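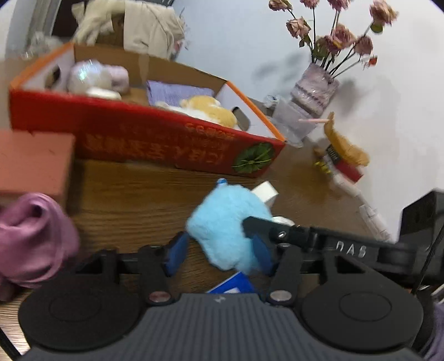 Week 2 notes: Soft things, hard jobs

Work and Machines, evening section, Wullstead

Okay, so these are my own notes cleaned up a bit, and they follow the order we'll go in tonight (more or less, you know how I am with tangents). Bring them with you and scribble all over them. If you missed the first class, read the bit on "task vs. job" in the packet first or the middle part here won't make much sense.

1. Start with the toy

Look at the fuzzy blue one and what the two fingers are doing to it. The fur bulges out between them! A soft toy gives when you squeeze it, so where exactly is its edge? A cardboard box is easy by comparison. It has flat sides and corners, and it keeps its shape while you pick it up. Plush folds and slumps and hangs on to its neighbor. There's a yellow and white cat in the red box, with folded lavender fabric right behind it, and if you wanted only the cat you'd do something clever with your fingers that you've never once had to put into words.

Write this down, we'll use it all term: a lot of what people do at work is knowledge they can't easily say out loud. The usual name for it is tacit knowledge.

Try it at home. Pull a sweater out of a full drawer with two fingers, then tell somebody how you did it. I got as far as "well, you sort of wiggle it" and gave up.

2. The Clomholm packing room

Our running case is Rumura, a mail-order gift company with a packing room in Clomholm. I worked there for two summers before I went back to school, so you're getting the view from the bench and I'm not going to pretend to be neutral about it. The job in my day: toys come in big open cartons, you pick one, check the seams and the tag, turn it face up, put it in the gift box, add the card, close the lid. A good packer did 100 boxes an hour and could hold a conversation the whole time. I was never a good packer.

Then came Shezi, the picking station. It takes a toy out of the carton and sets it down in front of the packer. It does the reach and the grab, and the person still does the checking, the turning and the card.

On paper that's one small task gone. We'll spend most of tonight on what went with it.

3. What changed at the bench

Pace. Before, you could work fast for a while and then slow down and shake your hands out. With the station feeding you, the toys arrive when they arrive. Several packers told me this was the biggest change by far, bigger than anything to do with the number of jobs.

Bodies. Shoulders got better. I want to be fair about this! Leaning over a deep carton all day hurts, and people were glad to stop. Wrists and thumbs got worse for some, with more of the shift going to turning and closing.

Checking. When you reached in yourself, you felt a bad seam before you saw it. Your hand was already doing inspection and the company was getting it for free. Once the machine did the grabbing, that first touch disappeared, and management was surprised when more split seams got through. They ended up adding a separate look-over step, with a lamp.

Talk. The old tables faced each other. The new benches face the station. Go ahead and guess what happened to the conversation.

New work. Somebody has to clear the station when it picks two toys stuck together or drops one on the floor. It started out as a favor, then it was a habit, and it took until June for it to show up in anybody's job description with the pay to match.

4. Some arithmetic (bring a calculator or borrow mine)

A bench packs 1760 boxes over a full shift with the station running. Suppose the station needs a person's help twice in every 100 picks. Work out how many times that is per shift, then decide how long each one takes and whose time it comes out of. Do it again per 1000 picks, the way a sales brochure would put it, and see whether it feels different to you. It did to me, and it's the same rate.

5. Words to know

Task: one piece of work, like "pick up the toy."
Job: the bundle of tasks a person gets paid for, plus all the stuff between them.
Exception: anything the machine hands back to a human.
Machine pacing: the equipment sets the speed and you keep up.

6. For next time

Pick a job you've had. List the tasks, as small as you can stand, and circle the one you think a machine would get first. Then write a page on what else you were doing at the same moment, with your eyes or your hands or your mouth. Messy is fine. Handwritten is fine too, as long as I can read it.

We start at 6:30 and the side door sticks, so give it a good push.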